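Week 2 handout: Reading a contractor's estimate

Welcome back! Last time we talked about what people want from a contractor before they ever call one. This week we get to my favorite piece of paper in the whole trade, the written estimate. I love these things. A good one tells you how the crew thinks, what they noticed on the walk-through, and where the money is going to go.

Bring your copy of the Flendum packet to class. It has two bids for the same job, a hall bathroom with a soft floor near the tub, one from Flenon and one from Prirnier. Read both before you look at the totals – I mean it, cover them with your hand!

Scope of work

The scope is the part that says what will be done, room by room. Flenon writes "repair subfloor as needed." Prirnier writes "remove and replace 25 square feet of subfloor, tub side." Which one would you want in your hand when the old floor comes up and the rot goes farther than anyone hoped? The second gives you something to measure against, and it also tells you when you've moved into extra work.

Look for the verbs. Remove, haul away, patch, prime, paint. If "haul away" is missing, ask about it (the old tub has to go somewhere, and it may well be your driveway).

Allowances

An allowance is a placeholder for something the customer hasn't picked yet. Prirnier carries $456 for the vanity faucet and light together. Flenon carries $76 for the faucet and leaves the light out completely. So the lower bid may only be lower until you go shopping! When you compare bids, put the same allowance in both and add them up again. It takes a few minutes with a pencil and it changes the answer more often than you'd think.
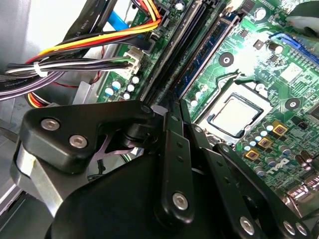 Payment schedule

Both bids ask for a deposit, a middle payment and a final payment. What matters is what each payment is tied to. "Halfway through" is hard to pin down. "When the rough plumbing passes inspection" is something everyone can agree on. Keep the final payment big enough that the last bits of caulk and trim still get attention.

Change orders

Any change goes in writing, with the price and the added days, before the work starts. Even a small one. A text message that both sides answer is better than a chat in the hallway, though a signed page is better still.

For next time

Mark up both bids in the packet and write a half page on which one you'd sign, and what you'd ask for first. Then read the Đorđević chapter on warranties, at least through the section on labor. It's short and really useful – we'll start there.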